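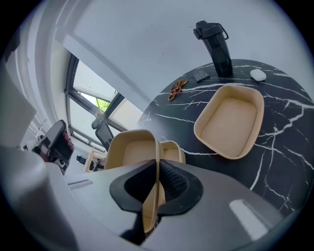

Trutonby wartime airfield: dating the second perimeter track

Local History Board > Home Front > Airfields and camps

hangar_line
I am trying to date the second perimeter track at Trutonby. The parish survey puts it before the main runway was extended. My grandfather's notes say the opposite. He was on the concrete gang and wrote that the runway was finished "to 3000 feet" in August and that they moved to the track afterward. Does anyone have the works ledger?

quernstone
I have copies of 2 ledger pages. The runway entry is for 280 yards of extension, with no completion date. The track is entered on the following page. Page order matches your grandfather, but the clerk entered jobs when the invoices came in, so I would not rely on it.

mossbank40
The survey is correct. The track had to come first. Trucks could not reach the east end without it, and the ground there is clay.

hangar_line
They could reach it by the farm lane. The notes mention the lane being closed to the farmer on a Sunday so gravel could be brought through.

mossbank40
A lane closed for one day does not carry the gravel for a runway.

quernstone
The notes do not say it was closed for one day only. They say it was closed on that day. When were they written?

hangar_line
He wrote them up 40 years later from a pocket diary. The diary is lost. I accept that the order could be a slip, but he is right on the hut numbers and the position of the pump house – I checked both against the site plan.

Rosix
Different approach: look at the expansion joints. Where the track meets the runway, the later slab should be poured against a finished edge. I walked the north junction years ago and the runway edge looked continuous behind the track.

mossbank40
The north junction was relaid after the war. It proves nothing.

Rosix
Fair point. The south junction was left alone, as far as I know. It is under brambles.

hangar_line
I will ask the farm for access and post measurements of the south junction.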